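The Bottle Shift

6 comments 200 shares

Temia was the last stop and I was late for it.

Three flights with the elevator out. Bag on one shoulder, phone in my teeth, the order sheet getting soft in my hand. The sheet said: drain, wipe, new filter, check taps, sign. Five things. I'd done it so many times that year I could do it asleep, and a couple of times I think I did.

I clean water coolers. I should say that first. People hear it and wait for the rest of the sentence.

The company was Skirnham, two vans and a phone that rang in somebody's kitchen. January, so everything was dead. Offices half heated. People in coats at there desks, wanting the hot tap and never the cold. In summer they call about the cold. In winter they call about the hot, and they call angrier.

So. Temia. A long room on the third floor that used to make buttons. Brick on one side, tile on the floor, the shiny kind that shows every footprint. I wiped my boots twice and still left marks. Said sorry to the floor, out loud. Kept going.

The woman who let me in had a pencil through her hair and another one in her hand.

"It's the red one," she said. "It does nothing. Then it does everything."

"Spits?"

"Spits."

She went back to her desk. I heard the chair roll.

Down on my knees, then. Everything important on a cooler is at knee height or worse. Drip tray off first. Crust along the edge, tea colored, the usual. I carried it to the sink at the other end of the room, past all of them, holding it level like a cake. Nobody looked up. Hot water, brush, rinse. Carried it back.

My mother did buttons. Not in that building, in another one across the river, at Pálfi. She sat at a press and fed it blanks and it gave her back buttons, four holes, and she'd come home with her fingertips so smooth she couldn't turn a page. She used to lick her thumb to open the bread bag. I think about the bread bag more than I think about the funeral.

She would have liked the job. My job. She'd have said, you go to different places, you get a van, people are glad when you leave. She meant it nicely. Her big thing was a dry floor. Any floor, anybody's. She'd drop a dish towel on a puddle in a bank.

Power off at the wall. Wait. You have to wait for the hot tank, you can't rush it, and that's the part I hate. Standing around in a room where everyone else has something to do. I cleaned the front. I cleaned the side, each slat, one finger in a rag, up and down. I cleaned a patch of wall that wasn't mine.

The phone went. Skirnham.

"Where are you?"

"Temia."

"Still?"

"The tank's hot."

"Inel wants you before they lock up. They've got 3 units down. All three. They're saying the whole floor's out."

"I'm one person."

"I told them that." A spoon going round in a cup, on her end. "I told them you'd come."

Inel was across town. Inel was the big one, 1,000 people in a glass building, coolers on every floor like fire extinguishers. If we lost Inel there'd be one van. I wasn't the senior van.

I said okay. I said it the way you say it to a dentist.

Now the hose. Drain hose on the back, bucket under, open the plug slow. It came fine at first. Then it coughed and came sideways and I got the bucket there but not fast enough, and there it was, a nice flat sheet of water going off across the tile, quick as anything. Under a desk. Toward a bag, somebody's canvas bag, sitting there with its mouth open.

I've thought about what I should have done. Plug, then bag, then floor. What I did was say "no no no" and put my whole arm down in front of it, sleeve and all. Like you'd stop a toddler.

And the pencil woman was there. On the floor, next to me, with a roll of paper towels, tearing off big handfuls, no neatness to it. She slid the bag back with her foot. Dry. She patted it anyway.

"Plug," she said.

"Right." I got the plug.

We did the floor together. It took most of the roll. The stainless can next to the cooler filled up with wet paper and I kept pushing it down with my fist. She had a way of laying the sheet flat and waiting. Letting it drink. Not scrubbing at all.

"My mother did that," I said. Don't know why. I don't talk to them normally.

"Did what?"

"Waited."

She looked at the paper on the floor going dark from the middle out. "Mine would've made me do it again," she said. "With a different rag."

Then we were both just kneeling there. Coats on. The heater ticking somewhere up in the pipes.

"Were you here when it was buttons?" I said. Stupid, she was my age.

"I found one once. Under the radiator." She held up her finger and thumb, a little gap. "I put it in a drawer. I thought somebody would come for it."

I wanted to ask what kind. Two holes or four. I wanted to ask which drawer. The phone was buzzing against my leg and I let it, and then I didn't.

"Are you done?"

"Nearly."

"Nearly like nearly?"

"There was a spill."

The spoon stopped. "Their stuff?"

"Floor."

"Okay. Floor's okay." Long breath. "Inel called back. They can do tomorrow, first thing. They found a kettle."

A kettle. 1,000 people and a kettle. I laughed and the pencil woman looked at me, and I told her, and she laughed too, with her hand flat on the tile to hold herself up.

So then I had time. I hadn't had time since before Christmas and I didn't know where to put it. I did the job slow. Filter in, half turn, half turn back, seat it. Hose up. Bottle on, that big swallow it makes. Power. I scrubbed behind the red tap with the little brush, where the scale builds up and makes it spit, that's all it was, a crumb of chalk the size of a rice grain. I showed it to her on my finger.

"That?" she said.

"That."

"All week. For that."

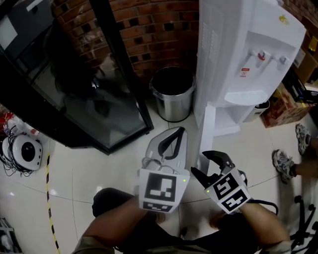

The cooler by the brick wall, hot tap with the red handle.

She made tea to test it, two cups, and the red tap ran straight and quiet like it had never done anything else. She put the tea on the floor next to me, not on the desk. I drank it down there, back against the brick, sleeve dripping into my boot.

I signed the sheet. She signed the sheet. There's a box for comments and people leave it blank or they write OK. She held the pencil over it for a while.

"What do you want me to put?"

"Nothing. You can leave it."

She wrote something and folded it over and gave it to me, and I went down the three flights with the bucket banging on my knee. It was dark out already. The van wouldn't start and then it did.

I read it at the light by the bridge. It said: floor very dry. And under that, smaller: four holes, gray, top drawer on the left if you're ever back for the filter.

Filters go six months. I sat through the green. Somebody honked and I went, over the river, past where Pálfi was. It's a parking lot now, there's a booth, a guy in the booth with a little heater at his feet. I could see the orange of it from the road.

When I got in I hung the coat on the shower rail and put a towel under it. Then I got the calendar off the fridge and turned the pages, January, February, on, and they kept sticking, so I licked my thumb.

6 comments 200 shares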